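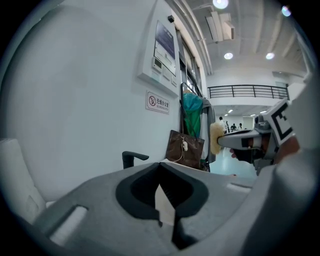
Photo: Forndale open day set, taken from a hand-held gripper. Credit: Tudur Yorath.

forndale-openday

README, last touched in January

Hi! This folder holds what we recorded at the Forndale open day, plus the bits of script you need to look at it. I'm Tudur, I did most of the recording and all of the file naming, so complaints about the file naming come to me.

What's in here

835 clips and 3664 stills pulled from them. Everything was shot from cameras mounted on hand-held grippers, with people doing the moving around. No robot arm was used on the day. We train the arm policies later, back at Sayce, and that code lives in its own repo (ask Gwawr Wogan for access, she's the one with the keys).

The demo, briefly

We wanted visitors to pick up a gripper and get a feel for how we teach a robot a chore. So we had dusting, passing things between two grippers, and a free-play slot where you could grab whatever you liked off the table. Dusting was the big hit! I'd figured the passing task would pull the crowd, and then the fluffy duster came out and that was that. A beige wool ball on the end of a gripper is a lot more fun to wave around than I would have guessed, and you'll see it held out into the open room with a jacket and a tote bag hanging on a rack nearby.

The second gripper has a square black-and-white marker on a white plate near the top. That's what the tracking script looks for. If the marker isn't in view the script skips ahead and writes a blank row, and yes, I know a blank row is a lousy way to flag that. It's on my list.

Folders

clips/dusting
clips/passing
clips/freeplay
stills/ (same three names inside)
tracks/ (one CSV per clip)
notes/ (my scribbles, typed up, spelling not checked)

Getting started

Run setup.sh once, then view.py with the name of a clip. Space bar pauses, the arrow keys step a frame at a time. If the window comes up black, close it and run it again. I've never worked out why it does that, it only happens on my laptop and Gwawr's old desktop.

Things to know before you use it

The visitors were beginners. Some of them squeeze way too hard, some wander off mid-task to talk to a friend, and one kid narrated a whole dusting run like a soccer match (the audio is stripped, sadly). We kept the messy runs on purpose. If you only want clean ones, filter on the "ok" column in the index file, which Gwawr filled in by hand over 2 very long evenings.

The backgrounds are busy. You get coat racks, wall panels, the no-smoking sign, people way off under the balcony near the doorway. I like that for training. If you don't, Citgate has a plain-backdrop set and their format is close enough to ours that view.py will open it.

Lighting drifts through the afternoon. Clips from before 3 p.m. look noticeably cooler than the later ones, and I haven't corrected for it.

40 clips in passing/ have the left and right grippers swapped in the CSV. They're listed in notes/swapped.txt. Fix coming when I get a free morning.

Using it

Fine for research and teaching. Please mention the Forndale open day if you publish, and drop me a line, I'd love to see what you did with it. For anything commercial talk to Femau first, they paid for the grippers.

To do

- proper flag for lost markers
- fix swapped CSVs
- rename freeplay clips 
- find out who has the spare charging cable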